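3.2 Starting a memory training session with Clerum

Before the first session, the therapist must create a participant profile in Clivico.

1. Open Clivico and select New participant.
2. Enter the participant code. Do not use the real name.
3. Choose the word list. The standard list has 127 neutral words.
4. Set the display time to 800 milliseconds and press Save.

Note: Between two sessions, leave a break of 3 days.

Caution: If the participant feels distress, press Stop - the results up to this point are kept. Do not restart the session on the same day.

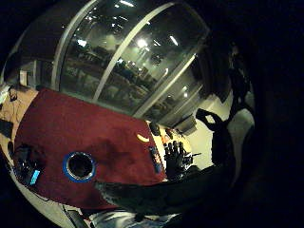 5. When the list is finished, select Export to send the results to your Rornitz account.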